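Purkura Toy Library, minutes of the general meeting, 11/18/25
Minutes taken by me, Jintana Phuthong. Apologies in advance for my handwriting, which I've had to type up from the back of a raffle sheet.

We kicked off a bit after seven, once the urn had boiled and everyone had found a chair that didn't wobble. There were enough of us for a vote, so no dramas there. The March minutes were read out (well, skimmed) and accepted with one fix: the puzzle shelf is on the left of the door and I'd written right. Sorry!

Money
We have $387 in the account after paying for the new tubs. Membership is sitting at 68 families, up a few on last time, mostly from the new streets out Mahawong way. We talked about putting the fee up and decided to leave it alone until the next general meeting. I was pretty pleased about that, to be frank, as I'm the one who has to send the emails.

Blocks (this took up most of the night)
The plain coloured blocks are our most borrowed thing by a mile and they come home in all sorts of states. Some sets have gone out as one colour mix and come back as another, and we've got at least one tub that's nearly all yellow now. It was agreed that we'd sort the lot by size first and colour second, then make up fresh sets with a card in each lid saying what should be in there. I'm doing the cards. I'd like them laminated but the laminator is still at my sister's place, so give me a week or two.

We had a good long natter about what makes a decent starter set for the toddlers. Most of us reckoned three blocks is plenty for the littlies, who mainly want a tower they can knock over. Red at the bottom, yellow in the middle and green up top seems to be what everyone builds, so we may as well go with traffic light colours, even if they come out upside down! The older kids can have the big tubs of 36, and the family sets stay at 24.
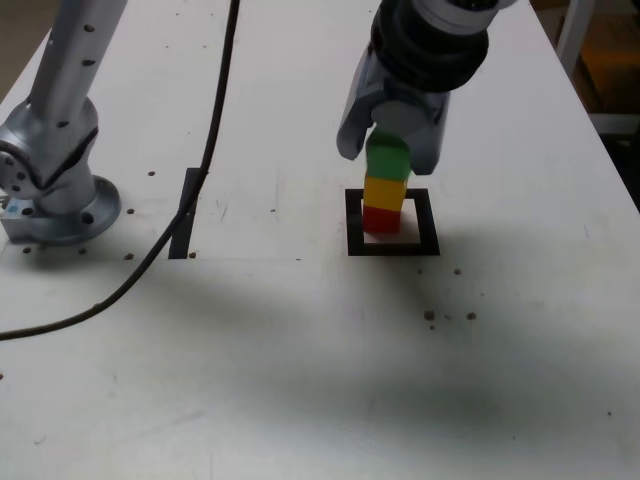 Then we got onto play mats. The idea is to give each starter set a white card with a black square on it, so the little ones have a spot to build on and the blocks have a spot to go back to at pack-up time. The square wants to be a bit bigger than the block, otherwise the kids get cranky when a corner goes over the line. A thick outline is easier for them to see than a thin one. I said I'd rule up a few by hand and we can try them at the next play morning before anybody pays for printing. Zustgate Print quoted us for a batch and it wasn't outrageous, but it would eat up a fair chunk of what's in the bank.

There was some back and forth over whether a leaning tower should be fixed up by the grown-up sitting at the table. My view (and it's in the minutes now, so there) is that you leave it be. A stack with a bit of a lean is half the fun, and the kids learn more from the crash than from me fussing with it. A couple of parents felt the crash was a bit much on the hard tables. We agreed to put a tea towel down for anyone who's bothered by noise and otherwise carry on as we are.

Washing: warm soapy water, rinse, air dry on the rack overnight. Please don't put them away damp. We lost a whole tub to mould last winter and it was disgusting.

Shelving
The Arix shelves are finally up along the back wall. Heavy tubs go on the bottom two, puzzles at kid height, anything with small parts right up top. The labels I ordered came in the wrong colour, but they stick, so we're using them.

Other business
The ride-on tractor is missing a wheel again. If it's rolling about in the back of your car, please bring it in, no questions asked.

Somebody asked if we could open a bit later on play mornings to suit the school run. Moved, seconded, carried. We'll now open at half past nine and close at noon.

Jobs to do before next time
Me: set cards, hand-ruled mats, find out about the laminator.
Whoever's on the next roster: sort the blocks into sizes, and put any cracked ones in the blue bag under the sink.
Everybody: check under your couches for blocks. I found two of ours under mine while I was typing this up, both green.

Meeting closed at ten to nine. Leftover slice went home with me.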